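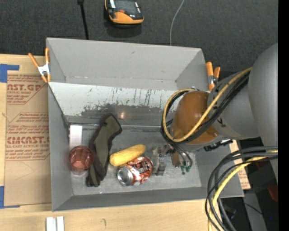
Home Forums Rackets & Strings Match Play Rankings Members Log in
Search this forum Advanced search Go

Thread: String tension drop over a tournament week, poly vs hybrid

baseline_tom
Strung two identical frames for the Hesside indoor event in January, both at 52 lb, same machine, same clamps. One full bed of poly, one hybrid with a multi in the crosses. Measured stringbed stiffness after stringing, the next morning, and after each match. The full poly lost 19 percent by the end of the third match. The hybrid lost less, but the launch angle got unpredictable in the third set of the semi and I switched.

Question is whether pre-stretch is worth doing on the mains only. My stringer says no. I have read both answers on this board.

kicksrv
What are you measuring with? Phone apps that read the pitch of the bed will drift with the dampener in and with head size if you entered it wrong. If it is one of those, 19 percent could be 12 or 25.

baseline_tom
App, dampener out, head size checked against the throat print. Three taps per reading and I take the middle one. Same room for the stringing and next-morning readings, courtside for the others.

dvoracek_s
Courtside is your problem. Indoor hall in January, bag on the floor by the door, and you are comparing that to a heated stringing room. Let the frame sit an hour before reading.

On pre-stretch: poly gains little from it. You pull out elongation that you would have lost in the first hour of hitting, so the curve starts lower and flattens sooner. If you want the bed to feel the same in round one and in the semi, that is useful. If you want the fresh feel for one match, leave it alone and restring.

Sabina Dvořáček

kicksrv
Disagree on the flattening. I did mains at 10 percent pre-stretch for a full league season and the slope after hour two was the same as without. Only the starting number moved.

dvoracek_s
What gauge, and how long between pull and clamp? A lockout crank and a constant-pull head will not give the same result. On a lockout the string relaxes the moment the brake catches, so part of what you call pre-stretch loss is the machine.

kicksrv
1.25, lockout. Fair point, I have no data from constant pull.

netcord41
Not clear to me why anyone restrings at the same tension for a fast indoor court and for clay. I go down 3 lb on clay and stop worrying about the third set. Geum-ok Yeo played the Irik Open qualifying that way last year and came through two three-setters on one frame.

baseline_tom
She also broke strings in the main draw, first round, serving at 4-5. I was there. Came back out with a frame that was obviously tighter and put two forehands in the net.

netcord41
She was a break down before the string went. You can't put that set on tension.

jang_club_stringer
I string for the Jang league, 41 frames last month, constant pull. Some numbers from my log for full poly at 50 to 54 lb, no pre-stretch:

Off the machine to next morning: 8 to 10 percent
After first two hours of play: another 4 to 6
After that: about 1 per hour until the player complains

With pre-stretch on mains the overnight drop is smaller by two or three points. The after-play figures overlap too much to call. So kicksrv is right about the later slope, on my sample anyway. Different players, different frames, so treat it as a log and nothing more.

dvoracek_s
Useful. Do you record swing speed or level? A flat hitter and a heavy spin player on the same bed will not age it the same way - notching alone would separate them after a few hours.

jang_club_stringer
Level only, by division. Notching I note when I cut them out. Division one frames are nearly always notched through the middle six mains.

baseline_tom
Then for a week event the sensible plan looks like two frames strung the day before, rotate by match, third frame strung mid-week and left overnight. I will skip pre-stretch and go up 2 lb to cover the overnight loss.

kicksrv
Going up 2 lb to cover the drop is fine for match one. By the semi you are back where you started. Restring the first frame after the quarter.

netcord41
Or go to 1.30 gauge. Has anyone used the Okia co-poly in that? The shop has reels at a discount and I need something for the spring ladder.

jang_club_stringer
Strung it a few times. Stiff, kinks if you rush the weave on the last crosses. Holds about as well as the rest.

Last post 2026-04-28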